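Ticket 116
Subject: Right gripper reports "object held" with nothing between the fingers
Product: Keroren parallel gripper, 80 mm stroke, firmware 2
Site: Dolbridge, two-arm cell
Priority: Normal
Status: Open, waiting on vendor

Original report

We are comparing two gripper controllers on the same two-arm cell. One is the controller that shipped with the Keroren grippers. The other is a Lachance unit that Prarnbridge sent us on loan. Arms, grippers, fingers, cameras and task stay the same for both. The task is to move small red plastic pieces between the clear storage box and the blue tray.

With the Keroren controller, the right gripper sometimes closes on nothing and still returns "object held." The arm then carries out the move and opens over the target with no piece in it. The left gripper has not done this so far. No fault code is logged and the indicator light stays blue the whole time.

It happens more often when the piece is lying on its side. It also happens with the piece upright, so I don't think the pose is the full cause.

Steps tried before opening the ticket:

Power cycled the controller and the arm. No change.
Ran the finger calibration from the pendant with the fingers clear of everything. It passed. The false report came back later in the same run.
Swapped the finger pads left to right. The problem stayed with the right arm.
Lowered the grip force one step. Fewer false reports, but real pieces started to slip.

Wrist camera view from the pick test:
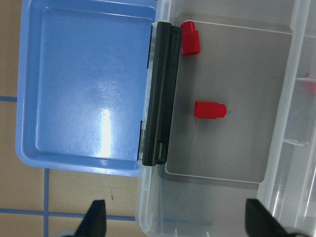

Does the gripper use the wrist camera to decide whether it is holding something?

The decision is made from finger position and motor current only. The wrist camera goes to the planner, which picks the approach point, and the gripper controller never receives the picture.

Reply from vendor support

Thanks for the detail. A false "object held" on one side usually comes from one of these: the minimum width setting, friction in the finger slide, or cable drag on the wrist. Please send the width setting for both grippers. With the gripper powered off, move the fingers by hand through the full stroke and tell us if either one feels stiff. Please also confirm which port each gripper is on.

Reply from site

Width settings are the same on both sides. Both are at the factory value.

Fingers moved by hand: left is smooth. Right is smooth for most of the stroke and has a slight drag near closed. It isn't a hard stop. You would miss it if you moved the fingers fast.

Left is on port A and right is on port B. I swapped the ports and updated the names in the config to match. The false report stayed with the right gripper, so I am ruling out the port.

While I had the config open I turned on position logging for both sides. The log shows the right gripper stopping a little short of closed when it has nothing in it. The controller sees a stop above the minimum width with current flowing and calls it a held object. As far as I can tell the logic is doing what it was written to do.

We also ran the sequence with the lid closed and both arms down at the box, to see if working close to the box ends changed anything.

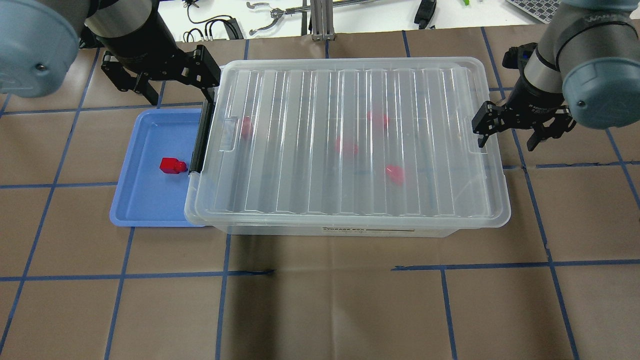 The lid runs gave the same result as the pick runs. The right side stopped short on an empty close and the left side did not. I repeated the empty close with both arms parked well away from the box and got the short stop there too, so contact with the box is ruled out.

Next I connected the Lachance controller to the right gripper only and left the Keroren controller on the left. The fingers still stopped short, as expected with the drag in the slide. The Lachance unit did not report a held object. It has a second check: after the first stop it gives the motor a short extra push, and if the fingers move again it treats the grip as empty.

That check costs time. The Keroren controller returns its result almost at once. The Lachance takes around 190 ms longer per close. For our task that is fine. For a faster line it might not be.

Other differences noted so far:

The Lachance config is a text file. The Keroren config has to be edited on its own web page, and the page logs you out if you leave it alone too long.
The Lachance does not save the last width after a power loss. You have to home it every time.
The Keroren force setting has finer steps. I prefer it for the small pieces.
Cable lengths are the same. The Lachance connector has no strain relief, so we tied it down.

Reply from vendor support

The drag you describe is most likely dried grease or debris in the slide. Please clean it as described in the service sheet and run the calibration again. If the short stop goes away, no parts are needed. As a temporary measure you can raise the minimum width on the right side, as long as it stays below the width of your thinnest piece.

Reply from site

I raised the minimum width on the right first, without cleaning, so we would only be changing one thing. Empty closes were then reported correctly. Pieces gripped across the body were reported correctly too. Pieces gripped by the narrow end were reported as empty, so the workaround isn't usable for us. Setting is back at the factory value.

Cleaning is planned for Wednesday. Until then we are running checks on reach into the box with the lid off, which don't depend on the held signal.

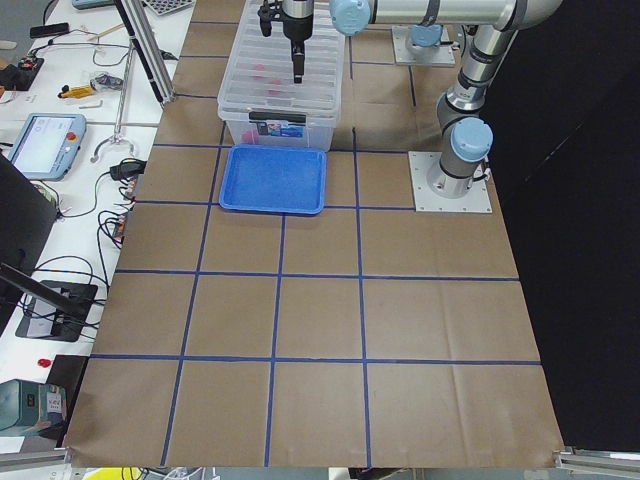 Reach is not a problem on either controller. The only thing to watch is the wrist cable. On the deeper moves it needs more slack than we had given it, and I moved one tie up to free it. I logged an empty close before and after moving the tie. The stop position was the same both times, so cable drag is ruled out as well.

I have also turned down the approach speed near the box wall. That is for our own comfort and has no effect on the fault.

Current state of the cell, fixed camera, is attached for the vendor along with the position logs.
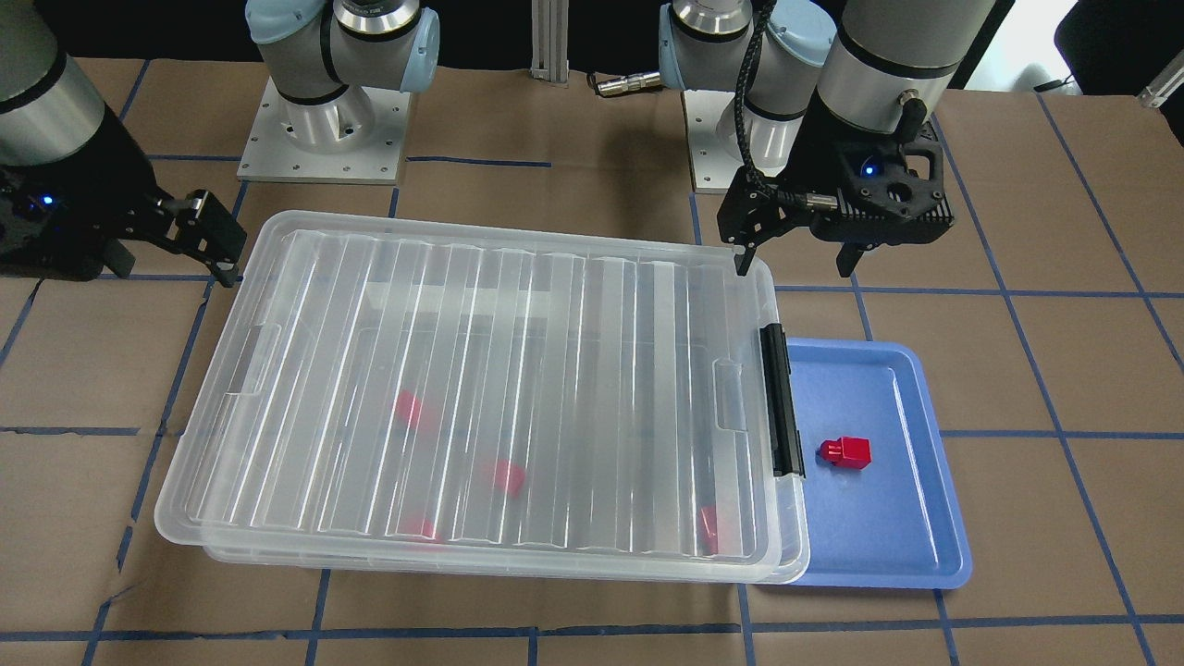
Dolbridge, September

Slide cleaned on the right gripper. There was old grease at the closed end of the travel, and the drag is gone by hand. Calibration passed. Empty closes on the Keroren controller now reach the full closed position and come back as "no object." Narrow-end grips are reported as held.

I would like to keep the ticket open until we have run a full week without a false report. I would also like an answer on whether a second check like the Lachance one can be added in a later Keroren firmware, even as an option that is off by default.

The loan unit goes back to Prarnbridge at the end of the month. Please send the return label to the site address on file.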